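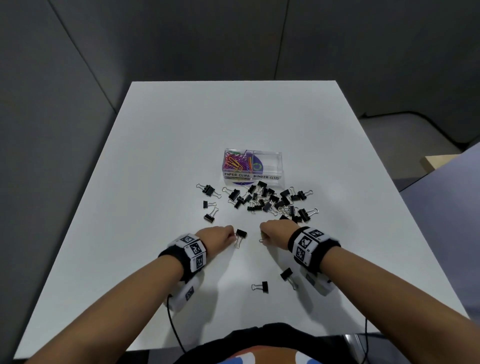

Kathleen Breathnach asked at the run-through why small clips need two compartments at all when one deep drawer would hold everything. Start from her question. The answer takes up most of part one.

Eamon Horgan
2018-06-06

Talk: Small stationery, sorting and storage
Skikalia office services meeting. 19 minutes, questions after.

1. The mixed drawer

Define the problem first. Paper clips and binder clips stored together interlock. A paper clip is an open loop of wire, and the handle of a binder clip is a closed loop with enough slack to let a paper clip through. Once a paper clip has threaded a handle, pulling on either one tightens the pair against its neighbors. Shaking the drawer makes it worse.

Figures from the Jutcombe building: 1,081 supply requests in the year, 105 of them for clips of one kind or the other. Most of those 105 came from floors that already had clips in a mixed drawer. State this and move on. The room will want to argue about purchasing, and Darragh Fitzgerald covers purchasing after the break.

2. Sorting method

Tip everything out on a plain table. White is best for silver wire. Keep the pile in front of the box so that the hand travels a short distance.

Take the binder clips first. They are large, dark and easy to find by eye, and each one removed frees whatever was hooked to it. Hold the body and lift by one handle. If paper clips come up with it, lower it again and unhook them against the table. 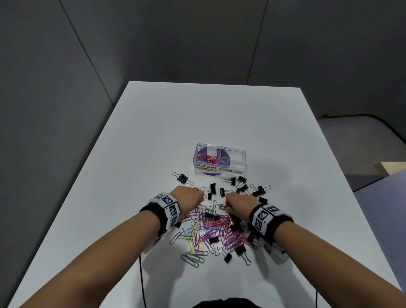 The paper clips that remain can be moved by the pinch, several at a time. Color is ignored. Kendra Caron's floor sorted by color for a month and stopped, and the clips were used at the same rate either way. Say this briefly, with no slide.

Use both hands. One hand holds the pile down while the other lifts, or both pick in parallel once the tangles are gone. Fold-back handles can be left in any position for small quantities. For a full compartment, fold them flat against the body.

Discard on sight: bent paper clips, binder clips with one handle missing, anything with rust. Staples and pins go in a separate dish.

3. The container

Clear plastic, two compartments, open to view from the front. Users look at the contents before they read anything. The label is there for the person putting things back.

Label text by hand in black marker, block capitals, on a white strip across the front. PAPER CLIPS left, BINDER CLIPS right. Printed labels look better and take longer to replace. Put the strip on the box body. At Urkudard it went on the lids, the lids were swapped between boxes, and two cabinets were wrong until June.

Fill to no more than two thirds. Above that level the paper clips ride over the divider. Drop them in at the front corner and let them settle.

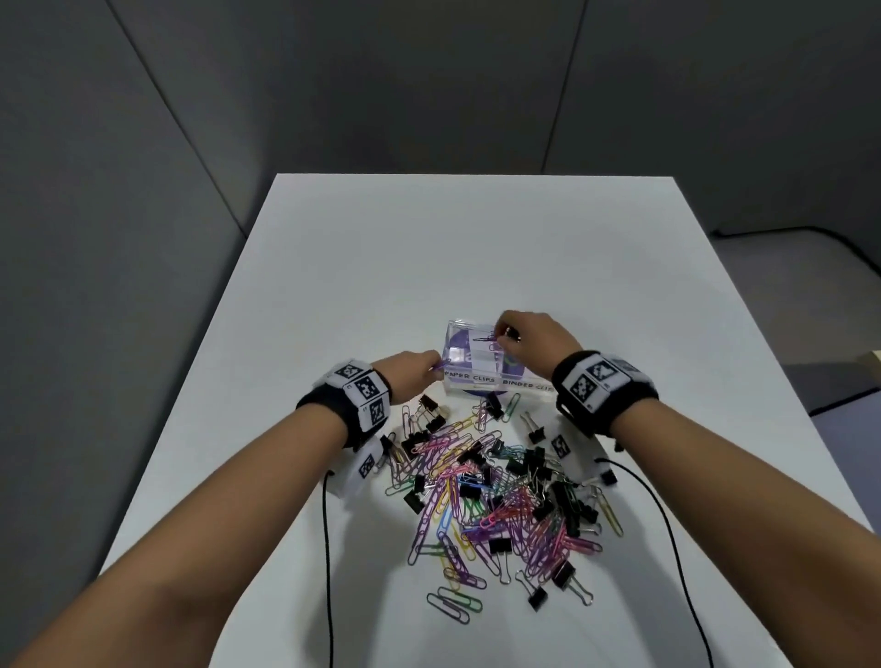
4. Upkeep

One box per print area. Check it when the paper is restocked. A check means looking through the front, and a sort is needed only when both kinds are visible on the same side. With 5 boxes in use at Kwiatkowski House this has been enough.

Aishwarya Warrier has the label template dimensions. Refer questions on strip width to her.

Likely question: magnets. They pick up both kinds together and leave some wire slightly magnetized, so the clips cling afterward. Not recommended for sorting. Acceptable for clearing the floor.

Related items
Drawer dividers: depth and spacing
Rubber bands, storage life
Print area layout, Jutcombe second floor
Labeling by hand: pens and tapes compared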